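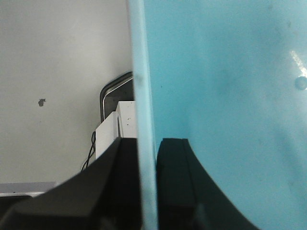
Review: Zaklow two-finger gripper, seen at the Tircombe open day

Tircombe ran its demonstrations on Thursday in the Tristthorpe workshop, in slots of 30 minutes. I sat through 2 of them. Ekua Abubakari operated the cell and took questions. The task was edge gripping on an upright panel, a job I normally see done with suction cups.

The fingers are passive and have no sensing at the tip. Outer flanks are curved, inner pads are flat. Quoted mass of the gripper is 286 g with fingers fitted. Changing fingers takes two screws, and the screws are captive.
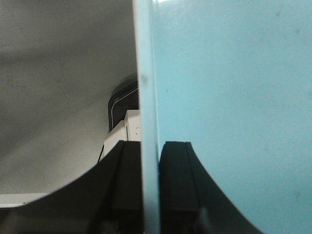
Fingers on either side of the panel edge, grooved inner blocks against the blue.

Approach is handled from the wrist camera. A translucent or glossy sheet is a fair test of that, and Abubakari said glare is the usual cause of a rejected approach. The software logs each rejection with a frame number, though the log viewer is slow and cannot be filtered.
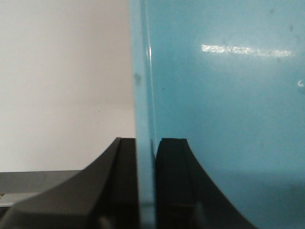 Pads parallel to the panel edge, with a light reflection across the blue face.

Price as shown is $1,368 without the mounting plate. The closest alternative I have used, from Dunleavy, has wider pads and a better manual, but its fingers are glued.

Good: finger change, pad alignment, view from the wrist.
Less good: log viewer, plate sold separately, short cable.

I would buy it for sheet handling. For mixed parts I would wait for the sensing fingers, promised for May.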